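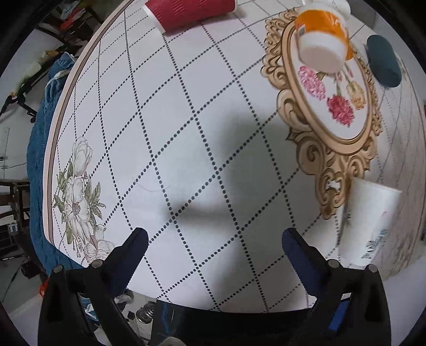
How much does a tablecloth change the noise level at a shared meal? Enough to matter for speech: in our trials a single cotton layer lowered the peak level of dish contact, while steady talk was left almost unchanged.

Search this site Search

3.2 Table coverings and contact noise

Contact noise was recorded in the dining hall at Walholm over 7 evenings in April. Each evening used one covering – bare top, cotton cloth, or cotton over felt – and the order was drawn by lot. A total of 200 contact events were kept for analysis. Events that overlapped with laughter or chair movement were dropped.

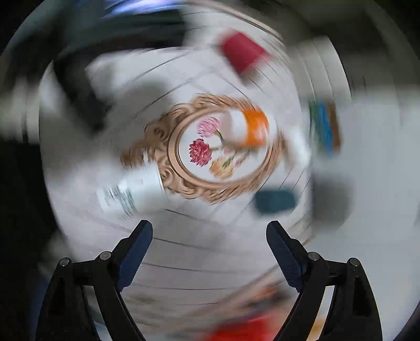 Figure 2. Round decorative plate on a white tabletop. Source: Endance project archive.

Peak levels fell most between the bare top and the single cloth. Adding felt gave a further drop, but the spread between evenings was wide and we do not treat the two covered conditions as distinct. Plate weight had a weaker effect than expected. Heavy plates were set down more slowly, which may offset their mass.

Microphones were hung 2 meters above the floor and left in place for the full series. Levels were read with the Clisinero logging package using its default time weighting. Room decay was measured before the first meal and is given in Section 3.1.

Shares 7 Comments 2

© Endance. Contact | Copyright | Back to top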